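Thursday, laundry cell

Left gripper was slipping on the basket rim yesterday. Bit-na took the pads off, cleaned them with alcohol and put them back with new screws. Grip force up from 10 to 15 N, left side only. Right (yellow) unchanged.

Re-taught the hold pose in front of the drum with the door fully open. The old pose put the right wrist too near the gasket, so I backed it off 40 mm at the approach point. Final hold is still close on that side. Callum wants it closer, I don't.

Ran 4 lifts with the basket empty, then went to clothes. No faults logged on either arm.

Cable on the right forearm needs another clip. The loop is long enough to catch the rim on the way up. Clips are on order from Wuyts. Until they come, keep speed at the low setting and one hand near the stop.

To do: tidy the floor wiring, back up poses, tell Lionel about the pad screws. 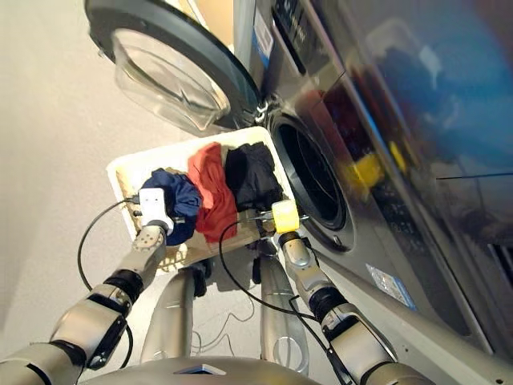

Hold pose at the drum, door open, three garments in the basket.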